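Robots and Everyday Work
Handout 6: Can it do the washing-up yet?
17 May 2018

Please read this before the seminar. Bring the reading questions from Handout 5, even if you have only glared at them.

Where we left off

Last time we looked at the Trunside packing line, where a machine puts jars into boxes all day and never asks for a tea break. It does this very well, provided the jars are the same jars and the boxes turn up where the boxes always turn up. Your kitchen makes no such promises. A mug may be upside down, on its side, inside another mug, or under the post.

So when a newspaper says a robot "can tidy up", ask three things. Which objects? Starting from where? And how often did it work with the door shut and the press gone home?

A word on numbers

In the Skolavberg exercise (you have the sheet) a team reports 6 successes out of 9 tries at stacking. A person who dropped every third cup would be asked to leave the café. The team called it encouraging, and for that year they were right — the version before managed 2. Both views are fair, and you should be able to argue either in the essay.

Note too that the sheet leaves out how long each try took. Ask for the time. It is usually missing when it is bad.

Practising in a made-up world

Much of this work now starts in simulation. Cups are free there, they can't chip, and you can put the table back as it was at the press of a key. The catch is that real cups slide, wobble and have handles in the wrong place. Anything learnt in the computer has to be learnt again, in part, on a real table.

Simulated table, cups and bowls

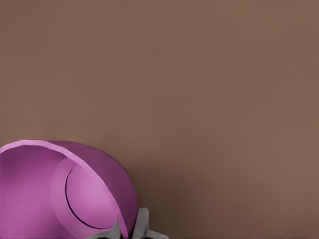
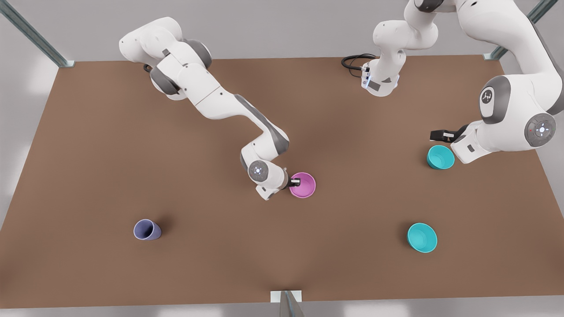 Stusell and Kao, our two case studies for next week, disagree about what counts as a chore. Stusell scores each grasp by itself; Kao scores the whole job, from messy table to finished table, and gets much gloomier results. Take the lavender-blue cup lying on its side. For Stusell, picking it up is one grasp and one point. For Kao it must also end up the right way round and in the right place, and a cup left on its side spoils the lot. Decide which score you would want if the robot were yours and the cups were your gran's.

For the seminar

Write half a page on one chore you did this week. List every step, including the ones you did without thinking, such as turning a cup the right way up. Then mark the step where you would expect a machine to fail first.

Essays are due at the end of May. The length limit includes footnotes.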